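Section 4: Comparing Two Hand-Held Grippers Before a Recording Run

Applies to the Foveo hand-held gripper pair, firmware 209 or later, used with the Voltavel controller.

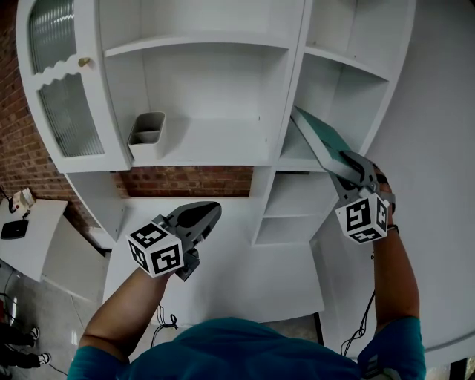 One reader of the last edition, writing from the Kurkdale site, asked whether the two grippers really need a side-by-side check when both have passed calibration on the bench. They do. Bench calibration only covers the marker cube and the jaw travel. It says little about how each gripper holds a thin, flat load at shelf height, and most of the complaints we get are about that.

Allow half an hour for the full comparison. Use the same operator throughout.

4.1 Before you start

1. Connect both grippers to the controller. Left goes to port A, right to port B. The ports are not keyed, so check the labels.

2. Wipe the marker cubes with a dry cloth. Do not use alcohol. It dulls the white faces.

3. Check that each cube is seated square on its base. If you can turn it by hand, tighten the set screw and repeat the bench calibration in Section 3.

4. Route the cables so they hang down from the grippers to the floor behind the operator's working side. Leave enough slack for a full reach overhead.

CAUTION: Keep cables clear of the operator's feet and of anyone standing nearby.

5. On the controller, open Compare and select Pair. The counter should read 0 for both sides.

4.2 Flat load test

Use a stiff board or tray that fits your shelf with some room to spare. Keep the same one for both grippers.

1. Close the right gripper on the near edge of the board. Press Mark.

2. Raise the board to an upper shelf, tilt the far end up, and slide it in. Keep the other gripper out of the way of the right-hand cube.

3. Pull the board out again at the same speed. Press Mark.

4. Repeat until the controller shows 4 good passes.

5. Move the board to the left gripper and do the same.

Note: A pass is dropped if the tracking camera loses the cube for more than 304 milliseconds. This happens most often when the gripper goes deep into a cabinet. Shift your stance a little to one side and try again — do not twist the wrist to show the cube, as this changes the grip.

4.3 Reading the results

The controller gives each gripper a slip score from 0 to 1,000. Lower is better. Look at the gap between the two sides first. A small gap with high scores on both usually means worn finger pads. A large gap points to one gripper, and the jaw spring is the first thing to check.

If you are comparing Foveo grippers against the older Painemal type, run the full test on one pair, save it, and then start over with the other. Do not mix one of each in a single Pair session. The jaw angles differ and the scores will not line up.

4.4 After the test

Save the session under the serial number of the right gripper. Unplug at the controller end first, then coil the cables loosely — tight coils crack the jacket near the strain relief. Replacement pads are listed in Section 9.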